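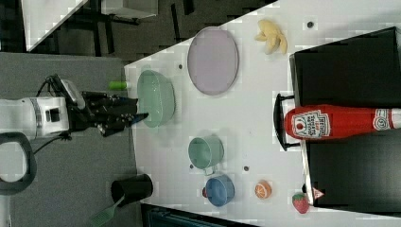 首页 归档 标签 关于我 留言板

换手这件事我拖了快一个月,十二月总算抽出时间来,把平行夹爪拆掉,装上了这只多指手。先说结论吧:喜欢,但是没有我想的那么喜欢。之前用的是 Grgić 的两指夹爪,傻大黑粗,张开、合上,两个动作走天下,我拿它夹方块、夹盒子,基本没让我操过心。可是一碰到碗就完蛋!尤其是那只薄荷绿的半透明碗,外壁带一圈棱,放在桌子边上,两根手指只能去夹碗沿,夹紧了整只碗就歪,夹松了又滑。多指手可以从侧面拢过去,手指沿着外壁分开受力,光这一点我就觉得钱没有白花(虽然掏钱的时候还是心疼的)。

新手是 Wovedus 出的,二手,卖家是 Godwood 论坛上的一个老哥,报价 2,000,我磨了两个晚上,一分没磨下来。箱子里只有手和线,说明书是后来自己找的扫描版,页码还是乱的。法兰孔位跟我的腕部差了一点点,我让 Morfudd Yorath 帮忙画了个转接环,她当天就发回来了,还顺便把我原来那张图里标错的公差骂了一顿。谢谢她,骂得对。

装上以后最头疼的是线。手腕顶上那根细黑线得留出一个弧,留短了腕关节一转就绷住,留长了又容易挂到东西。我第一版留得太长,转到某个角度它正好扫过桌面,把香蕉给带走了。现在这个弧度我觉得差不多,先不扎死,跑一阵子再说。

控制器也趁机换了。老的那块跑两指绰绰有余,跑多指就开始犯懒,指令发过去要愣一下,手指一根一根地动,看着像在弹琴。新的控制器同步好多了,不过调参界面真是一言难尽,每次改完力矩上限都要重新上电,我那天下午重启了 15 次,隔壁工位的人都开始用眼神问我是不是在跟它吵架。

说说抓东西的感受,想到哪儿写到哪儿:

碗,前面夸过了。蓝色那只也没问题,就是旁边挨着小东西的时候,外侧的手指会先碰到人家,路径得绕一下。

杯子,躺着的杯子比站着的难得多。薄荷绿的马克杯一侧躺,把手的朝向就成了大问题,两指夹爪反而简单,捏住杯壁就走;多指手总想把手指塞进把手里,塞进去了又抽不出来,放下的时候跟着一起甩。这一项我给老夹爪加分。

盘子,淡紫色的椭圆盘平放在桌上,两种手都不行,真的都不行。盘沿太低,指尖下不去。我试过先把盘子往桌边推,推出去一截再从下面托,多指手成功过 2 次,别的时候要么没推够,要么推过头(所以买塑料的、耐摔的,别学我拿好盘子试)。

草莓和橙子片,小东西意外地好抓!指尖捏合的力度可以调得很轻,草莓连叶子带果一起拎起来,稳得很。老夹爪夹橙子片的时候老是把它弹飞,我都在桌子底下捡过好几回了。

番茄酱瓶子,亨氏那瓶我故意横搁在黑箱子和提手上面,想看看架空的长条物体怎么拿。难点在离提手太近,手指一张开就先撞到金属。目前的办法是从上方下去,只用两根手指,对,绕了一圈又变回两指夹爪了,哈哈。

相机这块还没折腾明白。我现在是固定机位加腕部视角轮着试,半透明的碗在深度图里经常缺一大块,换个光线又好一点。Grarnside 那边有人说他们直接放弃深度,只用彩色图训练,采了将近 2,000 条轨迹,效果听着挺诱人,可我一个人要采到猴年马月去……先采着看吧。

所以现在的状态是:多指手留在机械臂上,老夹爪擦干净放抽屉里,没舍得卖。下一步想给指尖贴一层软的硅胶,再去跟那只盘子较劲。谁有好用的硅胶型号,留言区告诉我一声,最好是不沾灰的那种,我上次买的那款用了一个下午就全是毛。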